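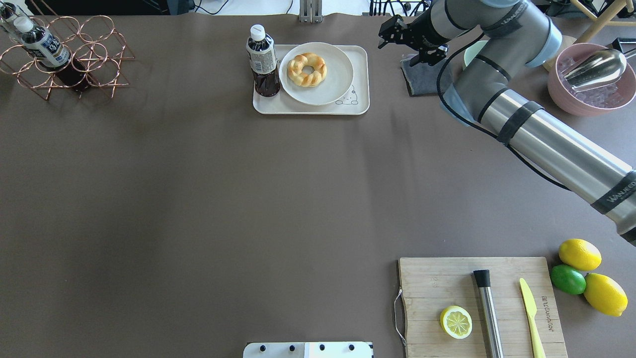 The drinks table at Kernance's open day in Prirnuvthorpe, lemon at the ready.

Print | E-mail
3 min read | 6 comments

The drinks bench was the stop everyone had come for, me included. Kernance teaches its arms by remote control: a person works the handles, the arm copies, and the session is saved so the machine can try it alone later. Our guide said a task like scooping ice needs 300 good runs. She said it in the voice of someone who had done most of them.

I got a turn in the afternoon. My assignment was to pick up half a lemon. I have picked up lemons since childhood, and none of that helped. The gripper has two fingers and I kept asking it for five. My attempt was saved as run 3567 - under "failed," I was told, kindly.

The group from Flostum did better, and mentioned it on the bus.

Go in April if they run it again, and wear flat shoes. Coffee is in the lobby, poured by a human.

Agarwal

Shared 300 times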